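Drundard fabric shaver, two months of use

I bought the Drundard in September, after my old shaver from Galang stopped holding its charge. I have many jumpers and sports tops, and most of them get small balls under the arms and on the front. I did not want to throw them away for this.

The shaver comes with 2 blades and a small brush. There are 7 height settings, but I use only the lowest ones. On thick cotton it works quickly. On fine wool I go slowly and keep the cloth flat with my other hand, otherwise the blade can catch a fold.

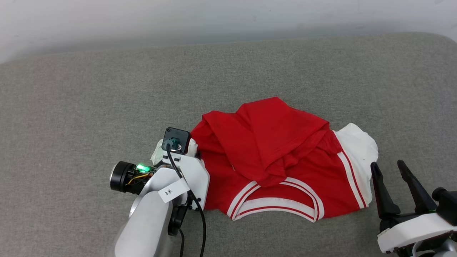 Ribbed parts are more difficult. The head is round and quite wide, so it passes over the ribs and leaves the little balls between them. For cuffs and collars I still prefer a comb. The Nirnov comb is cheap and does this well, though it takes patience.

The noise is higher than I expected. I would not use it in the evening when somebody is sleeping in the next room. The box for the fluff is too small also, and I must empty it after each jumper. It opens with a half turn, and once it opened in my hand and everything fell on the carpet.

The maker promises up to 1,000 minutes of use before the blade must be changed. I cannot confirm this yet. Spare blades are sold by Retolum, and delivery was fast.

I give it four stars. I take one away for the fluff box.

Written in October 2025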